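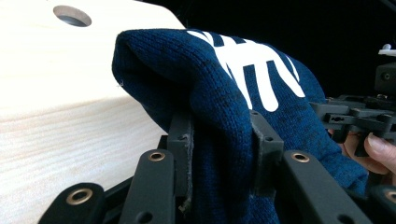 Pladby sync log, shop laptop

OK so this started in September, right after I moved the yarn shop's stock list over to Pladby. The site showed 1,226 items and the register showed 13 fewer. I figured I'd miscounted something on import, so I ran the whole import again. Same gap!

Turned the sync off and on. Nothing. Signed out on both machines, signed back in, made tea, still nothing (and now the register wanted a new PIN, great).

Wrote to support and got Sutrisno Pelupessy, who was super patient with me. He asked for the export file and spotted it pretty fast — the missing ones were all sock yarns with a slash in the color name, like "navy/gray." The register skips those without so much as a warning.

So I swapped every slash for a dash. 11:40, ran the sync, and all but 2 showed up. Those had a space stuck on the end of the name, which took me way longer to find than I'd like to admit.

Both counts match now. Still open: the low stock email comes 6 times in a row every morning. Sutrisno has passed that one along, and I've muted it for the time being.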